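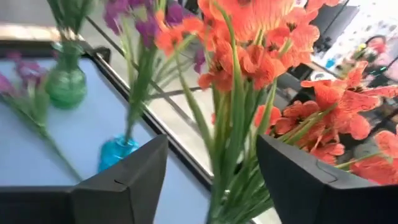
Figure 1. Orange and purple artificial flowers with blue and green glass vases. Photo: Urrutia Institute for Domestic Design, Ellodville

4.2 Stem material and vessel color

The second part of the Vallura study considered how the color of a glass vase affects the way a bunch of artificial flowers is judged. Artificial stems were preferred over fresh ones for this part because their color stays constant between sessions. Petal surface was treated as a separate variable. Ruffled petals with darker streaks, such as the orange flowers in Figure 1, tend to be read as a mixture of tones even when the bunch is a single variety. Small clustered flowers, such as the purple ones, were more often described by respondents as one color.

Respondents were asked to rate 8 pairings of bunch and vase on a printed form. The form used the terms of the Bridier scale, which places harmony and contrast at opposite ends of one line. Respondents were told that either end could be a favorable answer. A total of 470 completed forms were returned, of which 294 (63 percent) gave the highest rating to a pairing marked toward the contrast end.

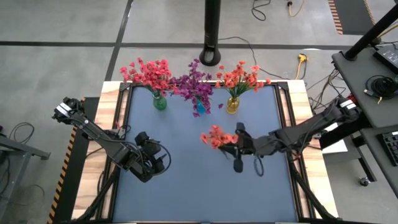 Figure 2. Artificial flowers in green, turquoise-blue and yellow glass. Photo: Urrutia Institute for Domestic Design, Ellodville

The arrangement in Figure 2 includes both kinds of pairing. The red and pink flowers stand in green glass, a strong contrast in hue, although the leaves repeat the color of the vase. The orange-red flowers in the yellow, amber-tinted vase are close to it in hue and were classed as harmonious. The purple and magenta flowers in the small turquoise-blue vase fall between the two.

Vase size complicates the comparison. Sprays that droop forward and to the sides cover part of a small vase, and less of the glass is then available to the eye. Several written comments on the purple bunch referred to its outline and made no mention of color. These forms were kept in the total, but the comments were coded separately under shape. The effect of spacing between neighboring vases was not tested and is taken up in Section 4.3.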